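Search tickets Search

Flirken cell, right arm drops gear on approach
Status: open, again
Priority: was Low, now Medium, after I complained

Symptom: on the gear assembly task the right arm picks a gear, lifts it, starts across toward the plate and lets go partway. No fault code. The log says "grasp OK" the whole way over, including the part where the gear is back on the table.

Saturday, morning. Ran the task 14 times. Left arm perfect, smug even. Right arm dropped 2. Both drops came in the same stretch of travel, just after the wrist rolls.

Tried: re-zeroed the right gripper. Swapped finger pads. Restarted the Dromus controller, then restarted it again with feeling. No change.

Saturday, 1:40 pm. Checked grip force. It was set to 80 in the Gosselin config, same as the left. What the right arm receives is another matter. The Zetex driver update in August added a per-arm scale factor, and the right one came up blank. Blank apparently means "use your imagination."

Put the factor in by hand and saved. Driver said thank you and discarded it on reboot. Filled it in again and made the file read-only. Driver now refuses to start, on the grounds that it can't write to a file it had no business writing to.

Current state of the job: three gears on the plate, the dark one still out on the cloth by itself.

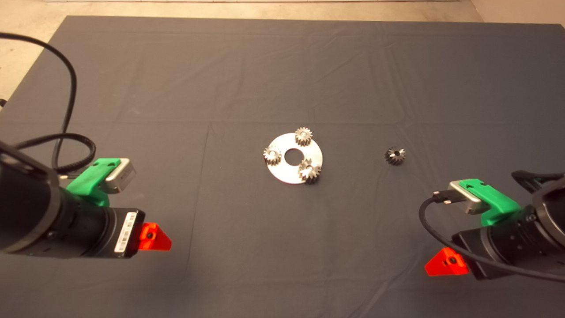
Rolled back to the driver from before August. Force readings now match left to right, and the right arm holds through the wrist roll. I'm not calling that fixed. The old driver has the bug where the e-stop takes 2 presses to register, and that is why we updated in the first place.

So the choice is an arm that drops things or a stop button that likes to be asked twice. Cell is locked out until somebody at Zetex picks a third option. Please don't clear the lockout to "just run one." I have read the log and I know who you are.

Next: config dump attached to the vendor ticket. Waiting.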